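# Pantry moths in a shared residence kitchen: what may be kept, and who should be notified?

**Chibuzor Akinola**

I am the floor representative for a shared kitchen at the Holside residence. The kitchen serves 13 residents, each of whom has one shelf in a common dry-goods pantry. During November, small moths with copper-colored wing tips were seen near the ceiling in the evenings, and webbing was later found in a paper sack of cornmeal belonging to a resident who is away until next term.

The building office has placed two sticky traps and has asked me to prepare a written notice for the floor. I would be grateful for guidance on the following points before it is posted:

- whether food in unopened cardboard or thin plastic packaging may be kept;
- whether an absent resident's food may be discarded without written consent;
- how long the pantry should remain under observation before normal use resumes.

I should add that several residents have already moved their staples into plastic containers with locking lids, and they would prefer that those containers not be opened or emptied.

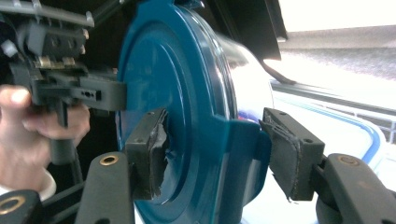

## Jolien Hermans

The insect you describe is very likely the Indian meal moth. The adults do not feed on stored food. The larvae do, and the notice should be written with the larvae in mind.

Unopened packaging should not be treated as proof of anything. Larvae are able to chew through paper, thin cardboard and light plastic film, and eggs may be present in a product before it is purchased. The usual practice is as follows.

1. Remove every item from every shelf on the same day. A pantry that is cleared one shelf at a time allows larvae to move to the shelves already finished.
2. Discard any item with webbing, clumping or visible larvae. Seal it in a bag and take it directly to the outside bin.
3. Place uncertain items in a freezer at 0°F for one full week. Large sacks should be divided first so that the cold reaches the center.
4. Vacuum the shelf pin holes, the corners, the underside of each shelf and the gap behind the door trim. Empty the vacuum outdoors immediately.
5. Wash the shelves with hot soapy water and allow them to dry completely before any food is returned.

Insecticide should not be applied to pantry shelves by residents. If the office considers treatment necessary, it should engage a licensed contractor.

Please remember that dry goods include more than flour and rice. Birdseed, dog biscuits, dried chilies, nuts, chocolate and loose tea have all been the source in kitchens I have inspected.

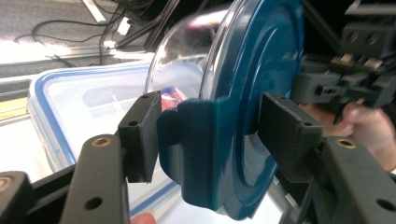 Regarding observation, the traps attract adult males only. They will tell you whether moths are present, but they will not end an infestation. I recommend that the pantry be checked weekly and that the period be set at 90 days. Development from egg to adult can be slow in a cool room, and a short period with empty traps is a poor basis for closing the matter. Write the date on each trap when it is put up, and replace it on the schedule given by its manufacturer.

On storage after cleaning, I would ask all residents to use rigid containers with a close-fitting lid.

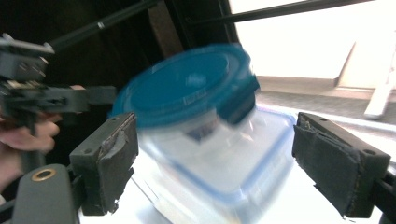
A notice that says only "use airtight containers" will be interpreted in as many ways as there are residents. Some will fold over the top of a bag and apply a clip, and they will believe in good faith that they have complied. State the requirement in plain terms: a hard-sided container, a lid that fastens, and contents that can be checked without opening it. A clear plastic body with a snap-on lid, such as the one with the teal-blue top, meets the last two of these descriptions well enough for most kitchens. Glass jars with a screw cap are also suitable, although larvae have been known to travel up the threads of a loose cap.

As for the containers already in use on your floor, they should be included in the inspection. If food was transferred after the moths appeared, eggs may have been transferred with it.

## Ultan Horgan

Bay leaves on every shelf. We did this in our building and the moths left.

> **Jolien Hermans:** I would not advise relying on this. Bay leaves do no harm, but they do not remove larvae from food.

## Evaristo Costa

I will confine my reply to the second point, having administered shared housing for some years.

The residence agreement should be consulted first. Most agreements contain a clause on perishable or contaminated goods in common areas, and many permit removal where there is a risk to other residents. If yours does, consent is unnecessary, but notice remains good practice. I suggest the following wording:

> During an inspection of the common pantry, insect activity was found in food stored on your shelf. The affected items were discarded on the date below. Items without signs of activity have been frozen and returned. Please contact the building office if you wish to discuss this.

Photograph the affected items before disposal and attach a brief list. Where the agreement is silent, send a message to the resident and allow 8 hours for a reply, with the goods sealed in a bag and kept outside the kitchen during that time.

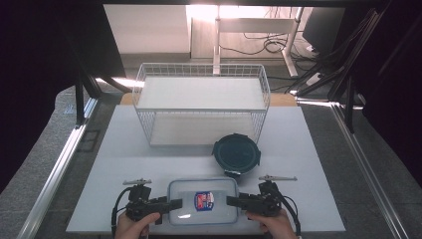
Reimbursement is a separate question and should not be addressed in the notice. A floor representative does not ordinarily have authority to promise it, and a casual remark in a group message may be taken as a commitment. Refer all such requests to the office in writing.

I would also ask the office whether adjoining kitchens share a ventilation shaft or a wall cavity with yours. If they do, the inspection should cover those kitchens in the same week.

**Chibuzor Akinola**

Thank you both. The agreement does contain a clause on contaminated goods, under the heading for common areas. The clearance will take place before the end of term, and I have requested freezer space on the floor below. The draft notice now includes birdseed.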